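Reverberation, meeting room at Cludmont
June, Tuesday, continued in the evening

Picking up from the last entry. Balloon results thrown out. The low bands were all over the place and the spread between bursts was larger than the difference we are trying to measure. Switched to swept sine through the Vemel speaker, which is heavier to carry but repeats.

Setup as run: 2 source positions, 4 mic positions for each. Mic at seated ear height, none closer to a wall than an arm's length. Sweep played twice per position, second take kept unless there was a door or a truck in it. Door closed, ventilation on low. Could not get ventilation fully off; the switch is in a panel we have no key for. Background is mostly fan below 125 Hz, so I don't trust anything in the lowest band and have left it out of the plot.

Evaluated over a 20 dB range and extrapolated to 60. Tried 30 dB first. The speaker doesn't have the output for it in the low bands over that fan.

What comes out:

Mid bands agree well between positions. No obvious curvature in the decay.
2,000 Hz band is the odd one. The decay starts steep and then breaks to a shallower slope a little over halfway down. Visible in both source positions, stronger in the second.
Above that the room is dead, as expected with carpet. Air absorption not corrected for, too small to matter in a room of this volume.
250 Hz is long. Longer than the Susar spreadsheet predicted, by enough that it isn't measurement scatter.

On the spreadsheet: the Susar sheet takes carpet as carpet. There is one coefficient row, and I can't tell from the notes whether it was for carpet on pad or carpet glued to slab. The two are far apart at 250 Hz. Slab-glued would move the prediction in the right direction. Need to find out what is under the floor before touching anything else in the model.

Furniture was left in for all runs. Sheet wants it entered by surface: hard horizontal (table, bench), upholstered or covered (chairs), floor. I entered the covered chairs on the lightly upholstered row. Stretch fabric is thin and I would guess the cover itself does next to nothing below 1 kHz; whatever absorption there is comes from the chair under it. Glossy tabletop on the varnished wood row, bench on the same.

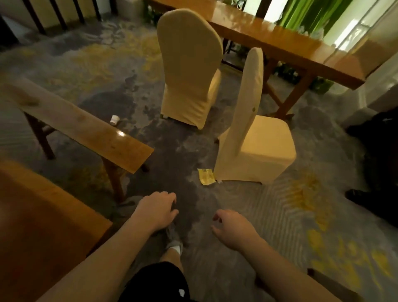
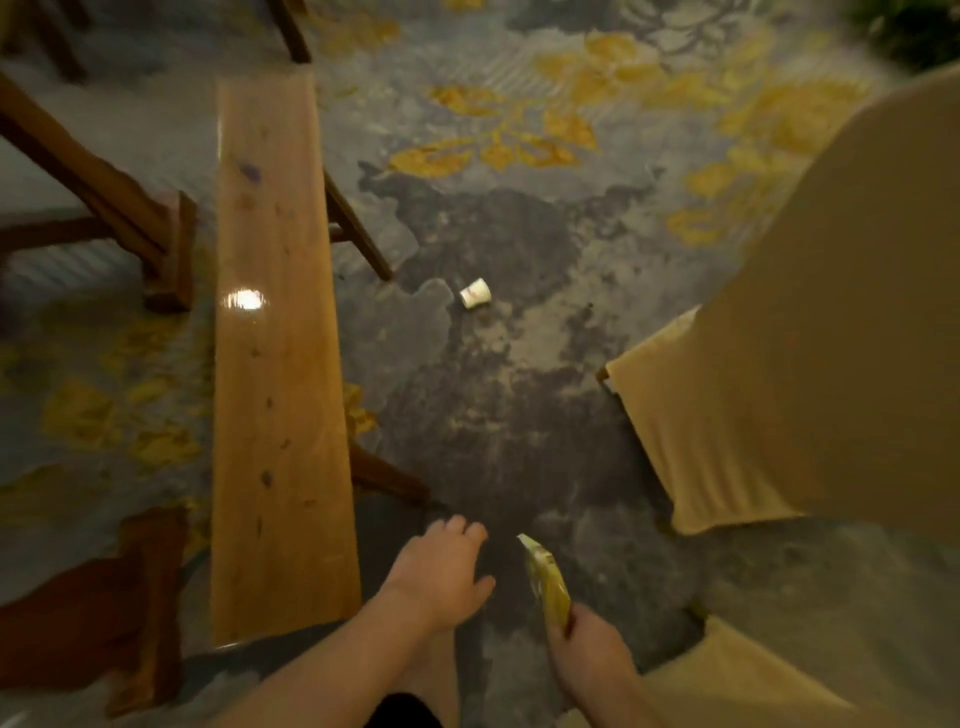
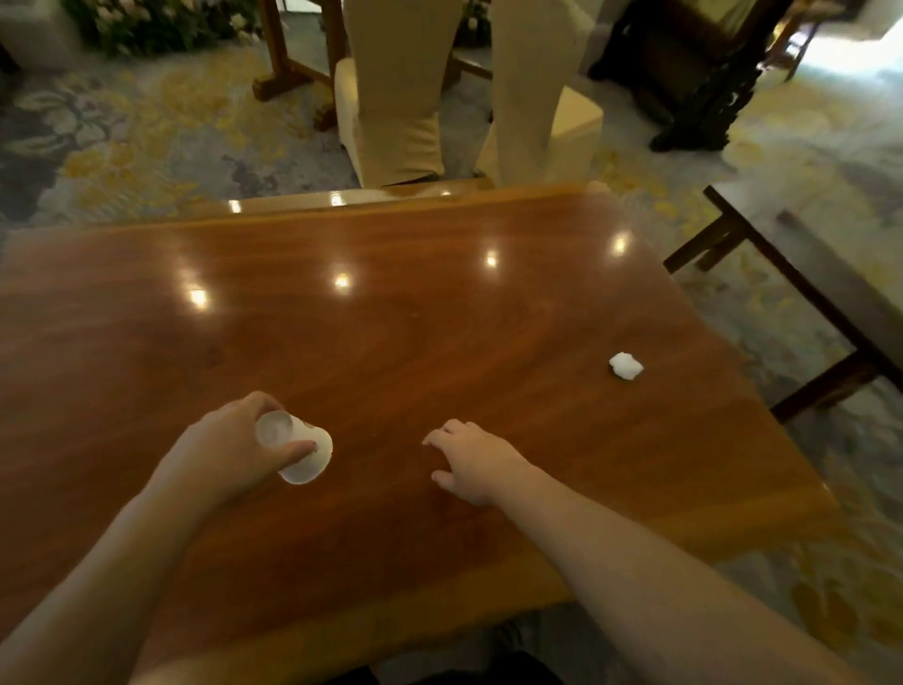
Ferri read the decay plots the same evening and wrote back that the break at 2,000 Hz looks like a flutter path between two bare parallel walls, well above the furniture, and that the average hides it. Ferri would drop the averaged figure for that band entirely, report the early and late slopes separately, and repeat one position with a blanket hung on the long wall. If the break goes, the wall is the cause. If it stays, look at the ceiling coffers. Also asked whether the speaker had been pointed along the long axis in both positions. It had, and that was careless. Should have been turned into a corner for at least one.

I agree on the two slopes. Less sure about the blanket. A single blanket will take out enough energy across the upper bands that the comparison gets muddy. Would prefer to tilt a sheet of hardboard against the wall, which breaks the parallel path and adds almost no absorption. Will do both if there is time, hardboard first.

On 250 Hz Ferri had no opinion beyond checking the floor.

Hand clap test afterward, standing in the middle between the long walls: a faint zing, clearly there, gone when facing the short walls and moving off center. Consistent with flutter. Not evidence of anything in the low bands.

Mistakes today, so they don't get repeated:
Gain was changed between source positions and not written down until after. Does not affect decay time. Would have ruined any level comparison.
File names for the second source start again from 1. Renamed with an S2 prefix, originals kept in the raw folder.
Mic cable ran past the dimmer. There is a buzz on one take, filtered out by the sweep processing as far as I can see, but that position is marked.

To do
Ask building management about carpet fixing and pad.
Rerun second source, speaker into corner, same mic marks.
Hardboard, then blanket.
Split slopes for the 2,000 Hz band in the table, remove the mean.
Put the slab-glued row into a copy of the Susar sheet. Do not overwrite the first version.
Charge the Vemel. It was on its last bar when packed.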